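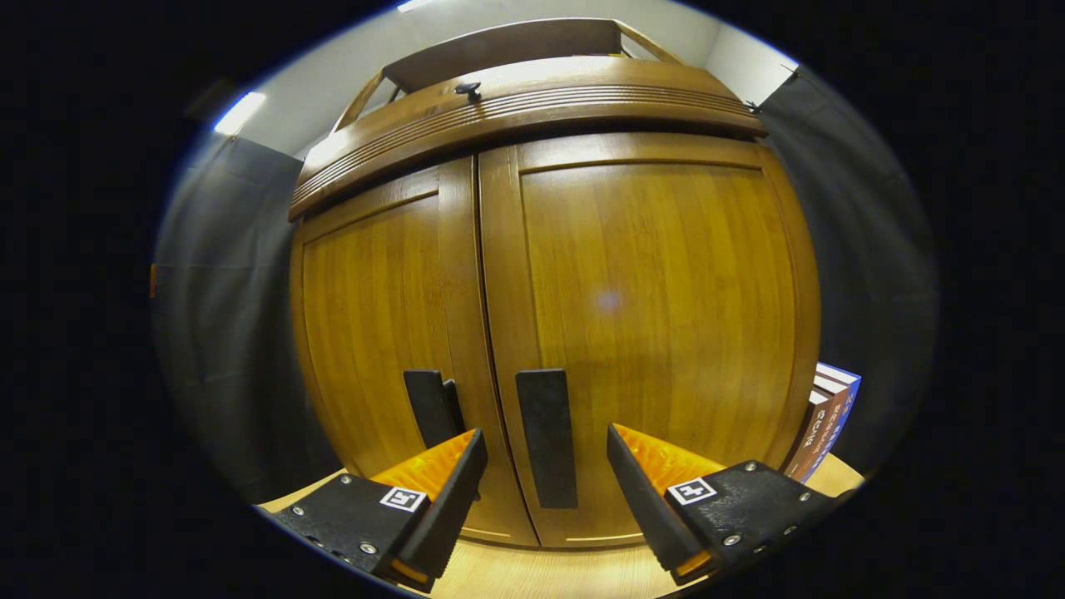
Demonstration work in furniture handling

Demonstration work is a form of manual labour in which a person carries out household or warehouse tasks with a hand-held gripper so that the recorded movements can be used to train a robot. In furniture handling the tasks are mostly the opening and closing of doors, drawers and lids. The article covers the practice at the Nadton depot of the furniture storage firm Golteck, where it was introduced alongside ordinary inspection duties.

Equipment

A typical hand-held gripper has two fingers with padded tips and a wide-angle camera. Square printed markers on the fingers allow software to work out how far apart they are at any moment. The depot's control software, Jundik, matches each recording to a stock number. Recordings in which the markers are hidden are rejected.

Cabinets with paired doors are treated as a separate class. Vertical bar handles set on either side of a central seam can be gripped from the front, but the fingers must be opened wide enough to clear one handle without touching its neighbour. Polished wood may reflect ceiling lights, and operators are told to vary their angle of approach.

Effects on staff

Before the change, inspectors at Nadton opened every stored cabinet by hand and noted faults on paper. They now divide the shift between inspection and demonstration. A demonstration session lasts 90 minutes and is followed by a break of 30 minutes. No operator may work more than 2 sessions in a shift.

The tool alters the way the work is done. Movements are slower than with the bare hand, and the wrist carries the weight of the device throughout. Complaints of forearm strain led to the present session limit, which took effect in September. Operators also lose the sense of touch by which a sticking hinge is normally noticed, so fault inspection is still done without the tool.

Pay for demonstration hours was at first the same as for general handling. A separate grade was added after staff argued that the work called for training of its own. The training course lasts 4 days and is held at the Åberg site.

See also: Manual handling; Learning from demonstration; Warehouse automation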